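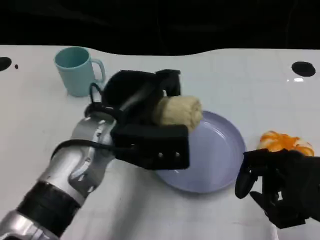 How early should you start packing for a house move?

Six weeks before the van comes, if you can manage it, beginning with the rooms you use least and leaving the kitchen until nearly the end.

I've moved more often than I would wish on anyone, most recently from a tall thin house in Lindulwood to a short wide one in Ustura, and what follows is the way I do it now. It isn't the fastest way. My brother-in-law does the whole thing in a weekend with a roll of tape and a bad temper, and I dare say his plates arrive in much the same state as mine, but I like to be able to sit down of an evening in the last week and still find the kettle, so this is for people who feel the same.

What you'll need

Boxes in two sizes only. Mixed boxes from the supermarket are free, I know, but they won't stack, and half of them have a hand hole just where you want a bottom. I bought double-walled ones from Uramer and sold them on afterwards to a couple down the road.

Brown tape, and a proper dispenser for it. Plain white newsprint paper, sold by the sheet: I bought 1000 sheets for the last move and had 200 left over, which have been lining drawers and wrapping birthday presents ever since. A fat black marker and a spare. A notebook that lives in your pocket and is never, ever packed.

Old newspaper will do for garden pots and tools. Keep it off anything pale, as the ink comes off on everything (I had a grey gravy boat for years that had started out cream).

Weeks six and five: the far corners

Begin in the loft, the shed, the cupboard under the stairs and that awful space on top of the wardrobe. Go through each one with three bags, for rubbish, for giving away and for "not sure yet". The last bag may be filled once. When it's full, you must empty it into the other two or pack what is in it.

Don't start with photographs! I say this with feeling. I sat down on the landing with one album at ten in the morning and got up at four with a stiff neck and nothing in a box. Tape the albums up with their covers shut and look at them when you get there.

Weeks four and three: books, linen and anything on a wall

Books go in the small boxes, always. Stand them spine down or lay them flat, and stop when you can still lift the box without making a noise. Any gap at the top can be filled with tea towels, pillowcases or jumpers.

Take pictures and mirrors down in one go, then fill the holes while you have the filler out. Put each picture between two sheets of card, tape it round both ways and stand it on its edge. Never lay glass flat, however tempting it is to put a nice big mirror across the top of everything else like a lid.

For furniture that comes apart, put the screws in an envelope, write on it what they belong to, and tape it to the inside of a drawer or the underside of a shelf. I used to keep all the envelopes together in a special tin. The tin was very well looked after and I found it eight months later.

The notebook

Every box gets a number on the top and on one long side, and the same number goes in the notebook with the room it's going to and a line or two on what is inside. You don't need to list every spoon. "Hall, 14, gloves, dog lead, spare bulbs" is plenty. If you're using a removal firm, ask them to stack with the numbers showing.

I learnt this from Aurelio Villalobos, who ran the van that took us out of Hollenstein many years ago. He wrote his numbers a hand high and wouldn't carry a box without one. We had a good laugh about it at the time, my husband especially, and then that first night every one of us slept in a made bed.

Weeks two and one: the rooms you live in

By this time you'll be heartily sick of it, and it helps to do one box after supper each night and then stop. Children's rooms are best done late and with the child present, even if it takes three times as long. Let them do one box entirely by themselves, label it and tape it up, and don't look inside.

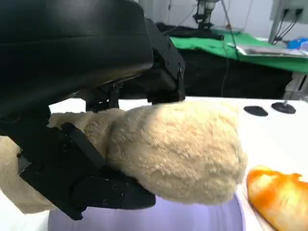 Whatever they sleep with at night stays out, of course, and travels in the car with you. Put it on the list by the front door along with the phone chargers, the medicines, the keys and the folder of papers. Our list by the front door said 853 at the top in red, the code for the key safe at the new house, and I would urge you to copy that sort of thing on to two separate bits of paper, held by two separate people.

Now the kitchen. Decide what you can live with for the last few days: a pan, a sharp knife, a bowl and plate each, a mug each, the kettle. Everything else can go.

To pack plates, lay a stack of paper flat on the table and put the first plate in the middle. Fold two sheets over it from one corner, add the next plate, fold over again, and when you have four, turn the lot over and wrap the whole bundle once more. Stand the bundles on edge in a small box with a good thick crumple of paper beneath them. For mugs, push a twist of paper inside, roll the mug from one corner of a sheet, and tuck the ends in as you go. Pack them the right way up, in a single layer, with more paper between them and the next layer.

Give the closed box a gentle rock. If you can hear anything at all, open it and add more paper.

The last night

Defrost the freezer a full day before, or two if it's as bad as mine. Strip the beds on the morning itself and put each person's bedding in its own bag with their name on it — these go on the van last and come off first. Keep out a broom, a bin bag, loo roll, a cloth and the biscuits.

Read the meters before you lock the door and write the numbers in the notebook. Then walk through every room once more and open every cupboard, including the one over the boiler. We left a perfectly good jam pan up there in March, and I'm told the new people are very pleased with it.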